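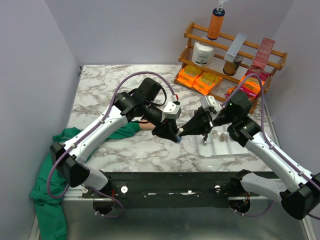
Wakana wanted to know how a grown woman could spend a whole afternoon picking a nail color and still come home with more than one.

"It's a process," I told her. I had her on speaker, propped against the fruit bowl.

"It's a hand," said Wakana. "Pick blue. Pick anything. The party's at 5."

She knew perfectly well why I was stalling. The party was at Minami, the little place by the canal where we both used to wait tables, and my mother was going to be there. My mother, who I hadn't seen since May, who looks at your hands before she looks at your face. She ran the cosmetics counter at Kunholm's for most of my childhood and she could tell you what kind of month a customer was having from the state of her cuticles. Imagine growing up with that! I hid my hands in my sleeves until I was in college.

I still do it, kind of. I'd put on my green top that morning because it has the long sleeves and the nice cuffs, and I'd told myself it was because of the weather.

So the thumb was mauve. That was the safe one, the one she'd have picked for me. The next finger was a mauve too, a browner one, which I'd bought thinking it was a completely different color (the light in that store, I swear). And then there was the blue. Loltanow makes it, the shade is called Clida, and I'd walked past it for weeks before I gave in. It's a dusty kind of blue, a bit like old jeans. I had it on two fingers and I kept turning my hand to catch the light.

"You've gone quiet," said Wakana. "You're staring at it, aren't you?"

"I'm putting my hand flat on the table and I'm going to be objective."

"Well?"

"The mauve looks like I'm going to ask for a raise," I said. "The blue looks like I already quit."

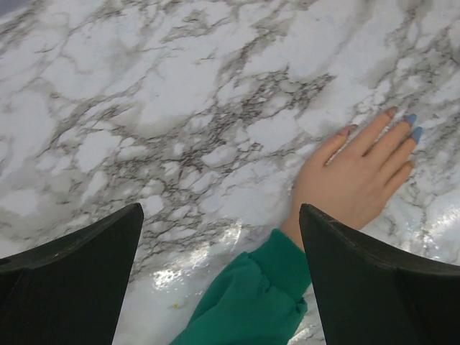 What my mother said

I should tell you that I had already quit. Two weeks before. I'd typed the email, changed one word about 100 times, sent it, and then gone out and bought nail polish. Wakana was the only person who knew, and she'd been very good about it – she'd only brought it up every single day.

My mother called while I was still sitting there. I let it ring a while and then picked up with my left hand, leaving the other one where it was like it belonged to a guest.

"I'm on the bus," she said. "Your building is still 1224?"

"You're coming here? I thought we were meeting at the party."

"I'm early. I'll do your nails, if you haven't."

I looked at the bottles. I thought about sweeping the whole lot into a drawer, tray and all, and meeting her at the door with my sleeves pulled down. I really did think about it. Then I moved my hand a little, and the blue was just so pretty on that marble.

"I've started," I said. "I can't decide."

"Between what?"

"Mauve and blue."

The bus made its bus noises. Somebody near her was arguing about a stroller.

"I sold mauve for eleven years," said my mother. "I never once took it home."

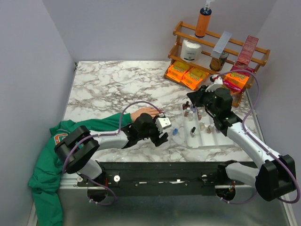 Still undecided, with the little blue one off by itself next to the tray.

She took the stairs, in those shoes. When I opened the door she grabbed my hand before she'd even put her bag down, and held it up to the hall light, and looked.

"You left your job," she said.

"Mom, how –"

"Wakana called me. Where's the blue?"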